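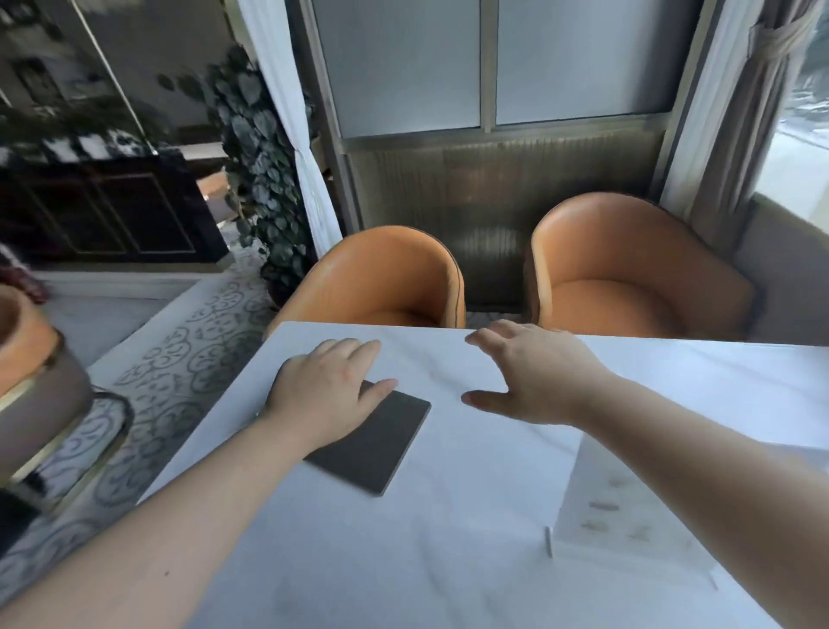

Left hand flat on a dark grey rectangular object, right hand open above the tabletop.

Hudec casting notes, README

version 2, 2022-08-16

Text dataset of casting news for TV and web dramas. 2000 entries, one per announcement. Each entry is a short summary plus a few fields pulled out of it (show, role, actor, agency, status). Made for people who want to track who got cast in what and when it was confirmed, or train a small tagger on entertainment news. Text only, English only.

What's in the folder

entries.csv - everything, one row per announcement
shows.csv - one row per show, 60 shows
agencies.txt - spelling list, read this before you merge anything
changes.txt - what moved since the January version

Fields in entries.csv

id - number, don't sort by it, order means nothing
show - English working title
show_alt - older title if it got renamed, otherwise blank
role - character name as given in the announcement
actor - stage name first, legal name in brackets if the agency gave one
agency - see agencies.txt
status - offered, in talks, confirmed, dropped out
source_type - agency statement, broadcaster statement, press report
summary - two to four sentences, written by us, not copied

About status. "In talks" covers everything from "received the script" to "positively reviewing". Tried splitting those in the first version and the two labelers could not agree, so back to one label. If an actor was confirmed and then left, there are two rows, same show and role, diffrent status. Please don't dedupe those away.

Renamed shows are the worst part. Odard was listed under three titles before the teaser came out and some rows still carry the middle one in the show column. Proron is fine now. Fosine had a lead and a second lead with the same family name and press reports mixed them up, so 19 rows are marked check in the role column. Leave them out if you need clean roles.

Spelling of names: we follow the agency's own spelling. Hyphen or no hyphen, whatever they use. Character names are not normalized at all. Same character can show up as two spellings if two outlets wrote it two ways. Match on show + actor instead.

Not included
- variety show guests
- cameos, unless the agency put out its own statement
- musicals and stage
- rumors with no named outlet
- webtoon plot details past the basic premise (spoilers, people complained)

Splits

None provided. If you make your own, split by show and keep all rows of a show together. Random rows will leak, the summaries for one show repeat the same premise line over and over.

Loading

Comma separated, UTF-8, quotes around summary. Open it in a spreadsheet and some accents may break, import as UTF-8 by hand. Blank means unknown, there is no NA anywhere. Or there shouldnt be, tell us if you find one.

Known problems
- agency column is out of date for anyone who switched labels after January
- idol actors are over-represented, their news gets written up more
- a few summaries say "will star" for a supporting part, fixing as we go

Use

Free for research and fan projects. Credit Hudec casting notes and give the version number. Corrections go in the issue tracker, one row per issue, with the row id and a link to the statement.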